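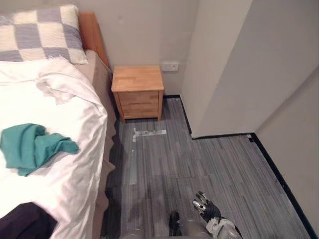 My audio interface started crackling again last night, so I'm adding to this ticket before I lose track of what I've tried. It's the Wendton two-channel box, running into my laptop over USB. I record in the bedroom, which is carpeted and has a big soft duvet on the bed, so the room is pretty dead and I'm sure it isn't echo or anything like that. These are sharp little pops, and they're on the recorded track too!

Chutima asked me to raise the buffer from 200 samples, so I went up to 1,000. Fewer pops, but now the delay when I sing is awful (I can't stay in time with myself). Swapped the USB cable, no change. Turned off wifi, no change. Ran a session with 2 tracks and no plug-ins and it was clean for about ten minutes, then pop pop pop.

Update, Saturday: took out the hub and plugged straight into the laptop. Played back all 16 tracks of my worst project with the buffer back at 200 and didn't hear one pop. Please keep this open till I've done a full vocal session. Also, does Wendton have a hub you'd recommend? I'm short on ports.

Stelios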